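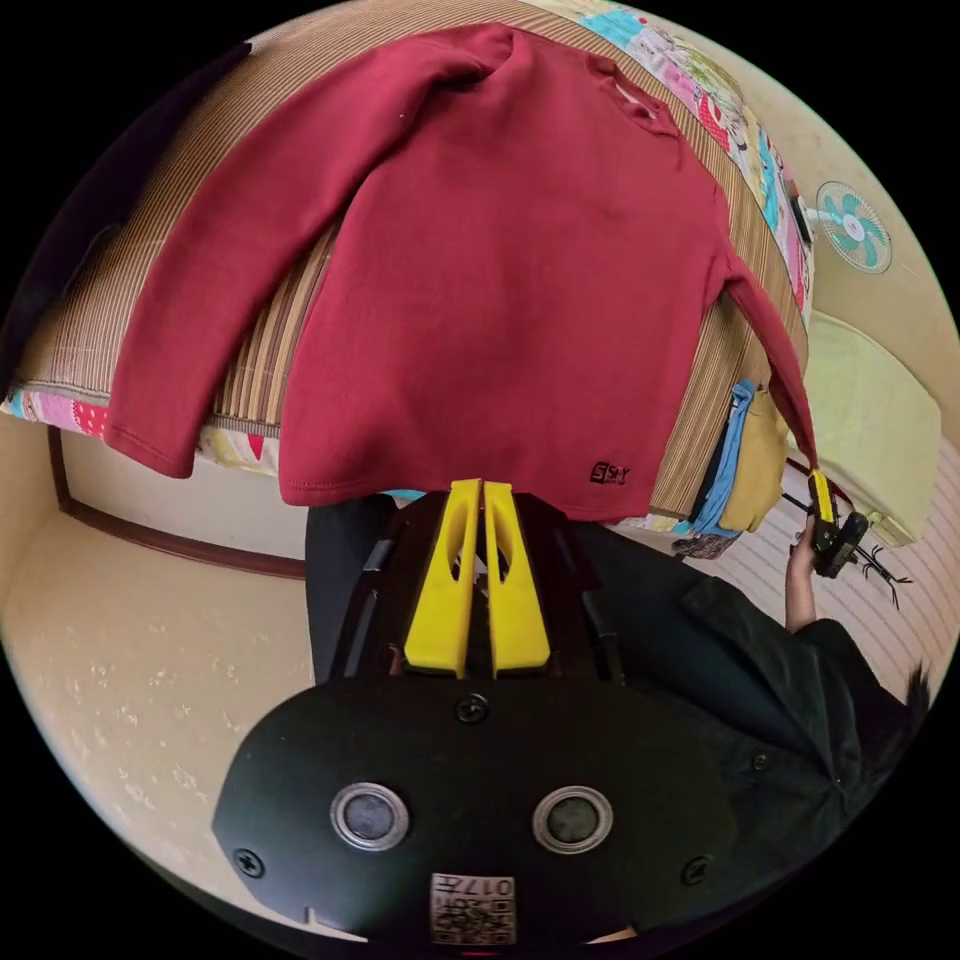 Figure 4.1 A sweatshirt laid out on a bed, seen from one of two hand-held grippers. The second gripper holds the cuff of the hanging sleeve.

Chapter 4
Planning with Soft Objects

The planners in the first part of this book move rigid bodies. A box has a position and an orientation, and once these are known the planner can work out where every corner will be after a movement. Clothing does not allow this. When a cuff is lifted, the sleeve bends, and the body of the garment may slide or stay where it is. The number of possible shapes is so large that no program can list them.

This chapter deals with the software that chooses the next action when the object is a garment. The situation in Figure 4.1 will be used throughout. The body of the sweatshirt lies flat and one sleeve hangs over the side of the bed. A person folding it would probably bring that sleeve back across the chest first. A planner must reach the same choice from camera images alone, and must also decide which gripper is to act and which is to wait.

Section 4.1 describes how a garment may be reduced to a small set of named points, such as cuffs, hem corners and neckline. Section 4.2 sets out the Stukov planner, which searches over short sequences of grasps on those points. Section 4.3 turns to policies learned from demonstration and uses the Lolmont set of 3009 recorded folds. Section 4.4 considers timing between two arms, where a delay of around half a second in one controller can pull the cloth out of place.

Background matters more than is often supposed. A striped mat beneath plain cloth gives a clear outline, but its own edges may be taken for folds. Readers who have not yet completed the segmentation exercises in Chapter 2 should do so before starting Section 4.1.

Before you begin
You should be able to convert a point from a camera image to the gripper's own coordinates, and to run the Briveck simulator with the cloth module switched on. The settings used in this chapter are listed in Appendix B.

Key terms
action primitive, grasp point, garment state, demonstration, replanning

4.1 Describing a garment by its points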